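Inicio > Ayuda > Alquiler de salas y talleres
Compartido 312 veces · 2 comentarios

Preguntas frecuentes sobre las salas Quintela

¿Cómo reservo una sala?
Por el formulario o en el mostrador de Boter. La reserva vale cuando usted recibe el código de cuatro cifras.

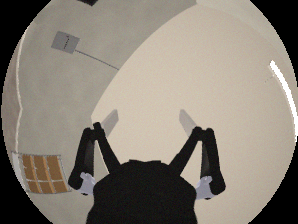
Superficie clara, vista de cerca

¿Cuánto se paga de fianza?
Son 400 euros para el mes entero. La devolvemos en noviembre a quien termina el curso, siempre por transferencia — nunca en efectivo. 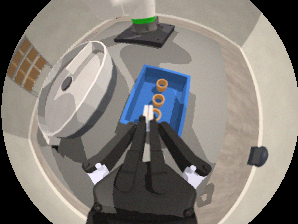 ¿Puedo dejar mis cosas por la noche?
Sí, en los armarios del pasillo. El candado lo trae cada uno. Lo que queda encima de las mesas después de las 22 h se lleva al almacén Trerklow.

¿Y si quiero cambiar de sala?
Escriba a Juraj Pešek con el número de su contrato (por ejemplo, 2291). El primer cambio es gratis.

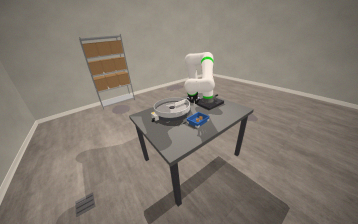 Para el segundo se cobra la limpieza, que hace la empresa Dremetti, y la factura llega junto con la del mes siguiente.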